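Bandum ferry fire: is the "leaked" engineer's report genuine?

hetwatcher
Posts: 43
Saturday, 09:12

Has anyone else read the PDF going round about the Bandum ferry fire? It is supposed to be the engineer's private report, signed by Driss Hamdy, and it says the fire started in a lorry on the car deck. The Hetden government has been saying the same thing since August. The opposition says it started in the engine room after skipped maintenance. If the report is real, that argument is over.

kettle_on
Saturday, 09:40

I don't think it is real. Page 4 gives the engine room as having two doors. The plans the yard published before the ferry entered service show one door and a hatch. An engineer who worked on board would know that.

hetwatcher
Saturday, 09:58

Ferries get altered. A second door could have been put in at refit.

kettle_on
Saturday, 10:15

It could, but then there should be a refit notice, and I went through the port register and found none. The other thing is the timing. The report has the crew closing the vents six minutes after the alarm. The radio log that Iman Tahiri printed in the Prarier has them asking for help with the vents still open well after that.
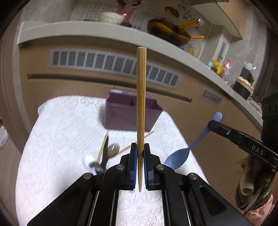
So either the log is wrong or the report is. The log came from the coastguard and was read out in parliament by both sides. The report came from an account that was opened the same week.

oldmole
Saturday, 11:03

You are putting a lot of trust in the Prarier. They backed the opposition at the last election and Tahiri has written against the ferry company for years. I'm not saying the report is good, but don't treat her paper as neutral.

kettle_on
Saturday, 11:20

I don't. I compared her printed log with the parliamentary record and the times match. Her opinion pieces are another matter.

southpier
Saturday, 12:31

Has Hamdy said anything himself? Everyone quotes him and I can't find one interview.

oldmole
Saturday, 12:44

Kashyap radio said they rang him and he wouldn't comment. That could mean anything. He may have been told to keep quiet until the inquiry sits.

hetwatcher
Saturday, 13:27

I've read the log now and I accept the vent times don't fit. I still think the lorry is possible. A fake report doesn't prove the engine room story either.

kettle_on
Saturday, 13:35

Agreed on that. I'd still like the PDF link taken out of the pinned post until someone can say where it came from.

southpier
Saturday, 13:50

I'd leave it up with a note. People will find it anyway and the replies are useful next to it.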